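4.3 手持夹爪采集的数据能说明多少问题

前两节比较的是机械臂末端的定位与重复性,所用的量都可以在台架上直接读出。本节转到一个更难说清的比较:同一项桌面任务,先由人用手持夹爪完成,再把记录下来的轨迹交给 Ratier 机械臂执行,两者之间的差距究竟来自夹爪、相机还是控制器。相关工作通常把这三者合并成一个“迁移成功率”报告。我们认为这个数字本身意义有限,至少在筷子这类细长物体上,它掩盖的东西比它揭示的多。

我们选用的任务是餐具归位,即把筷子从桌面拿起,放进一个带隔断的塑料餐具筒。选这项任务的理由很朴素。筷子细而长,夹持点稍有偏移,远端的位移就会被放大;两根筷子又要同时被夹住,指垫的软硬会直接影响两根之间的相对滑动。抓杯子、抓方块时看不出来的差异,在筷子上往往一眼就能看出。有同行评论说这项任务“过于刁钻”,会让所有系统都显得很差。这个意见我们考虑过,但没有采纳。一套声称适合家庭环境的采集方案,如果只在方块上成立,那么它的适用范围应当写成方块。

4.3.1 采集设置

手持夹爪为平行双指结构,手指内侧装有软质指垫,相机随夹爪一起运动,视场覆盖两指及其前方的大部分桌面。画面带有明显的广角畸变,靠近边缘的直线会弯曲。采集时不对画面做去畸变处理,标定参数单独保存,由下游自行决定是否校正。这样做省事,代价在 4.3.4 节讨论。

采集地点是一处日常居住的房间,桌子后方可以看到厨房。我们没有为采集专门清理背景,也没有更换桌布。桌布上有格线和星形图案,对基于特征点的位姿估计来说,这样的桌面偏于友好:纹理丰富,对比清楚。换成纯色台面以后定位质量如何,本节的数据回答不了。我们在审阅同类论文时注意到,桌面纹理几乎从不作为变量出现,而它对视觉里程计的影响恐怕不亚于相机型号。本文也没有把它做成变量,这一点应当算作缺陷。

全部手持片段共 230 段,由两名操作者完成。其中一名在采集前已有较长时间的使用经验,另一名是第一次接触手持夹爪。片段的起止由操作者按键决定,后期不做裁剪,因此有些片段开头包含一段寻找物体的过程,有些则从手指已经接近物体时开始。我们保留了这种不齐。若事后统一裁到“手指闭合前若干秒”,数据会整齐许多,模型训练也会顺利许多,但裁剪本身就带进了标注者对动作阶段的判断。

标注由 Bo-ram Jin 独立完成第一遍,Blandine Hoarau 完成第二遍,两人互不查看对方结果。标注内容包括闭合时刻、松开时刻、目标物在闭合前是否持续可见,以及另一只夹爪是否进入视场。闭合时刻的判断分歧最小,可见性的分歧最大。原因并不神秘:筷子有一段被手指挡住时,究竟算可见还是不可见,标注手册第一版没有写清楚。第二版规定,以筷子将要被夹持的那一段为准,远端露在外面不算。所有统计均以第二版为准,第一版标注保留备查。

4.3.2 对照条件

指垫有两种。一种是手持夹爪自带的软质指垫,下文称软垫;另一种是我们为 Ratier 末端制作的硬质平垫,下文称硬垫。Ratier 末端可以换装两种指垫,手持一侧只用软垫。于是存在一组指垫匹配的条件和一组指垫不匹配的条件。

控制器也有两种。Marcombe 控制器以 1000 Hz 的频率下发关节指令,中间做插值;Grenimside 控制器频率较低,不做插值,直接跟随轨迹点。两种控制器读入的是同一份轨迹文件。需要说明的是,频率高并不自动意味着跟随得好。Marcombe 的插值会把轨迹中的小幅抖动抹平,这在多数任务上是优点,在夹筷子时却未必,因为操作者在闭合前常有一次很小的横向修正,幅度与抖动相近,滤波器分不出二者。

相机条件只有一种,即随夹爪运动的广角相机。原计划还要加入一台固定在桌旁的相机作为参考,最后没有加入。固定相机的视角受遮挡影响太大,操作者的前臂经常横在物体与镜头之间,我们试了几个位置都不满意。缺少外部参考意味着手持轨迹的绝对精度无从核对,下文凡涉及轨迹误差之处,指的都是执行轨迹与记录轨迹之间的偏差,不包含记录轨迹自身的误差。读者如果在意后者,本节的数字应当看作下限。

4.3.3 随动相机看到了什么

支持手持采集的一个常见论据是:相机装在夹爪上,人采集时看到的画面与机器人执行时看到的画面一致,因此无需跨视角迁移。这句话前半部分成立,后半部分需要打折。画面一致的前提,是采集时视场内的内容在执行时也会以同样方式出现。双手操作时,另一只夹爪会从侧面进入视场,有时还带着操作者的手。单臂执行时,这些东西都不在。图 4 给出四帧画面,均来自手持夹爪上的相机,均可见桌布上一颗较大的蓝色星形。

图 4 手持夹爪相机的四帧画面。排列不代表时间先后。(a)两指张开,一双筷子位于两指之间,后方餐具筒有运动模糊,右侧可见另一只夹爪和握着它的手;(b)两指夹住一双筷子;(c)(d)两指张开,前方是插有筷子和勺子的米色餐具筒。 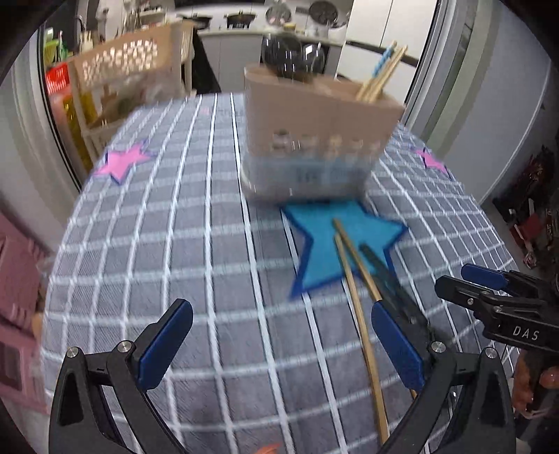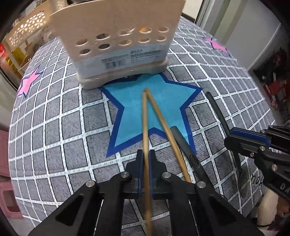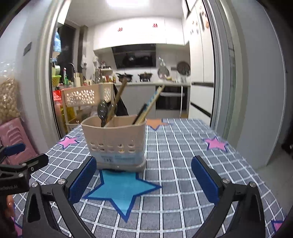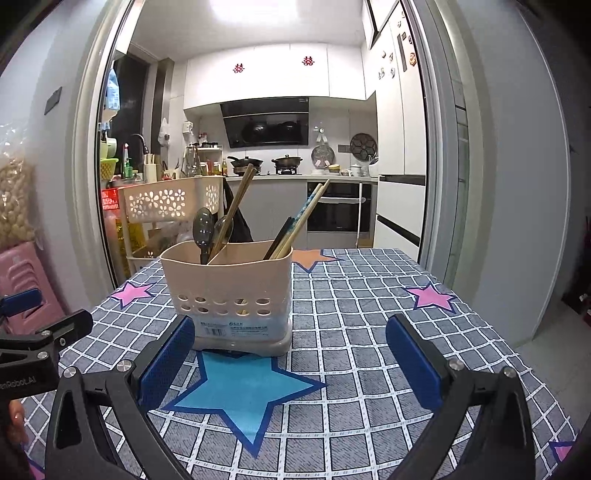 如果手持采集与机械臂执行使用不同的指垫,换一款更好的控制器能不能把差距补回来?

控制器只能补回与时序和跟随有关的那一部分误差。指垫改变的是接触面的摩擦和变形,轨迹中没有记录这两个量,控制器读不到,也就无从补偿。要缩小这部分差距,需要更换指垫,或者在执行端加入力反馈。

回到图 4。(a)与(b)对物体本身的呈现差别很大。(a)中筷子斜放在两指之间,大部分露在外面,位姿估计可以用到的线段较长,但后方的餐具筒是模糊的,若算法同时需要目标位置,这一帧帮不上多少忙。(b)中筷子已被夹住,从两指之间向前伸出,尖端靠拢在容器前方。对人来说这一帧很容易读懂;对网络来说,它要从两条细长的浅色线条里判断夹持角度,而桌布上恰好也布满了线条。我们没有证据表明网络真的会混淆二者,但也没有看到哪项工作认真排除过这种可能。

(c)与(d)看上去相近,都是张开的双指对着餐具筒。若按画面相似度去重,这类画面很可能被合并。我们起初也这样做,后来放弃了。筒内筷子倾斜的方向和疏密决定了从哪一侧放入更容易,而这些差别在整幅画面中只占很小的面积,全局相似度对它们几乎不敏感。去重阈值调得越激进,保留下来的画面在背景上越多样,在任务相关的细节上反而越单调。这与去重的初衷相悖。

可见性统计的结果如下。我们取闭合前 900 ms 作为窗口,检查将被夹持的那一段筷子是否始终在视场之内且未被遮挡。230 段中有 69 段不满足这一条件,恰为三成。也就是说,在每十段里有三段,相机在最需要看清物体的时候没有看清。操作者当然不受影响,人用的是自己的眼睛,视线可以绕过手指。把人的动作当作“给定画面下的正确动作”来学习,等于假设人所依据的信息都在画面里。对于这 69 段,这个假设不成立。

有人可能会说,网络可以利用窗口之前的画面推断物体位置。原则上可以。我们检查了常用的几种历史长度设置,它们多数短于上述窗口,有的只取当前帧和前一帧。在这样的设置下,所谓利用历史只是一种可能性,与实际训练的模型没有关系。

4.3.4 轨迹执行

执行实验只使用满足可见性条件的片段。这一筛选对手持方案有利,因为最难的部分已经被排除。我们有意如此安排:如果在有利条件下仍有明显差距,那么差距就不能归咎于片段质量。

先看 Marcombe 与软垫的组合。这是四种组合中表现最好的一种,多数片段可以完成夹起动作,放入餐具筒时的失败多于夹起时的失败。失败的典型形式是两根筷子的末端张开,一根进入筒口,另一根碰到隔断。查看关节记录,机械臂到达的位置与轨迹文件相符,可见问题不出在跟随上。我们推测是夹持时两根筷子没有完全平行,放入过程中手腕转动,使夹角进一步变大。人在做同一动作时会微微松一下手指再夹紧,让筷子自行靠拢。这个小动作在手指开合的记录中可以找到痕迹,只是幅度很小,重放时常被夹爪本身的死区吞掉。

换成硬垫之后,夹起动作的失败明显增多。筷子在闭合瞬间向外弹开,或者两根中只夹住一根。这与预期一致,没有太多可说。值得一提的是,硬垫条件下一旦夹住,放入的表现与软垫差不多,有几组甚至更稳。软垫允许筷子在指间转动,硬垫不允许。仅凭夹起这一步判断指垫优劣会得出一边倒的结论,把放入也算进来,结论就没有那么干脆了。目前不少夹爪评测只做抓取和提起,不做放置,其排名应当谨慎引用。

Grenimside 控制器的情况更令人意外。按照频率,它理应全面落后于 Marcombe。在较长的平移段上也确实如此,末端跟随偏差更大,运动也更生硬。但在闭合前的最后一小段,它与 Marcombe 的差距几乎消失,在少数片段上还略好。前文提到的横向修正很可能是原因:Marcombe 的插值把修正削弱了,Grenimside 则照样执行。为检验这一解释,我们把 Marcombe 的滤波窗口调到允许的最小值后重跑了同一批片段。结果变化的方向与解释相符,变化的大小则不足以下定论。另有一种解释同样说得通,即 Grenimside 在末段的延迟恰好抵消了手指开合信号的记录延迟。我们无法用现有数据区分这两种解释,因此不主张任何一种。

畸变校正的影响比预想的小,但不均匀。物体位于画面中部时,校正与否对估计结果影响不大;物体靠近边缘时,未校正的估计会出现系统性偏移。手持采集中,操作者习惯把夹爪正对目标,物体因此多在中部,偏移被这一习惯掩盖了。一旦执行端从侧面接近,或者目标物被移到训练中少见的位置,这层掩护就不存在了。我们在 Rennie 测试流程中加入了几个偏侧的起始位姿,失败立刻集中到这些位姿上。只在中部位置评测的系统不会暴露此类问题。

4.3.5 关于“成功率”的口径

本节没有给出单一的成功率,这在审稿中大概会受到质疑。理由需要讲明。成功率依赖于对成功的定义,而筷子归位的定义至少可以有几种写法:两根都进入筒内;两根进入同一隔间;进入后不碰倒其他餐具;全程没有掉落再拾起。不同写法下,四种组合的先后顺序会改变。Marcombe 与软垫的组合在任何一种写法下都排在第一,这是我们愿意明确说出的唯一一条排序。第二名以后,换一种写法就换一个名次。

我们试过把各种写法加权合成一个总分,结果权重的选择比夹爪的选择影响更大。这样的总分放进摘要里会很好看,对读者选购或搭建系统却没有帮助。附录中按片段列出了每种写法下的判定,读者可以按自己的需要汇总。判定同样由两名标注者分别做出,不一致的片段单列,没有用第三人投票强行统一。

操作者经验的影响也应在此交代。新手采集的片段闭合动作较慢,停顿较多,我们本以为这会降低执行效果。实际执行时,慢速片段反倒略占便宜,Grenimside 控制器上尤其如此。原因可能只是速度低,跟随容易。由此带来一个不太舒服的问题:当一份数据集宣称由熟练操作者采集时,这究竟是优点还是缺点,取决于执行端的带宽,而数据集说明里通常没有执行端。

4.3.6 尚不能排除的因素

以下几点在现有实验中没有得到控制。

餐具筒内的初始摆放。每次采集前没有把筒内餐具恢复到固定位置,筷子和勺子的倾斜方向在片段之间有变化。这贴近日常使用,却使片段之间难以直接配对。

另一只夹爪的出现。双手片段与单手片段在画面内容上有系统差别,而执行只用单臂。我们尝试过遮蔽画面边缘以去除另一只夹爪,遮蔽之后广角带来的好处也一并失去,遂放弃。按是否出现另一只夹爪对片段分组后,两组的执行表现有差别,但双手片段的动作本身也更复杂,分组比较无法把二者拆开。

指垫磨损。软垫在采集期间没有更换,我们也没有测量其表面摩擦的变化。采集后期的片段是否因磨损而不同,无从得知。建议后来者在采集前后各做一次简单的斜面滑动测试,费时很少。

照明。画面中有顶灯,部分画面中亮度很高。自动曝光随视角变化,同一双筷子在不同帧中的亮度相差可观。我们没有锁定曝光,事后看来应当锁定。

Hoarau 在审阅初稿时对可见性窗口提出过异议,认为 900 ms 偏长,把一些操作者早已锁定目标的片段也算作不可见。我们用更短的窗口重算过,不可见的片段有所减少,但遮挡最严重的那一批仍在其中,它们从头到尾都看不到夹持段。窗口长度影响的是边缘情形。正文仍采用原窗口,重算结果放在附录,供持相同意见的读者对照。

Jin 的意见则相反。她认为只检查夹持段还不够,筷子尖端不可见时,放入动作同样缺少依据,应当再加一项针对松开时刻的可见性标注。我们同意这一点。该项标注目前只覆盖了一小部分片段,尚不足以报告。

4.3.7 对后续比较的要求

基于以上观察,下一节的夹爪比较作如下限定。指垫必须匹配,不匹配的组合只作附带报告。控制器固定为 Marcombe,滤波窗口取最小值,并在表注中写明。起始位姿包括偏侧位置,各位姿分别报告,不取平均。评测同时包括夹起与放入,两者分别列出。未通过可见性检查的 69 段不进入训练集,但保留为测试集的一部分,用来观察模型在画面信息不足时的行为。

最后一条在组内有过争论。反对的意见是,既然画面中没有足够信息,以此测试模型并不公平。我们保留它的理由在于,家庭环境中的遮挡不会因为模型没有见过就不出现。模型此时若能停下或退回重看,应当算作可以接受的行为;若照常闭合手指,无论夹到与否,都应单独记录。下一节的表 5 为此增设了一列,区分“夹到”与“在看得见的情况下夹到”。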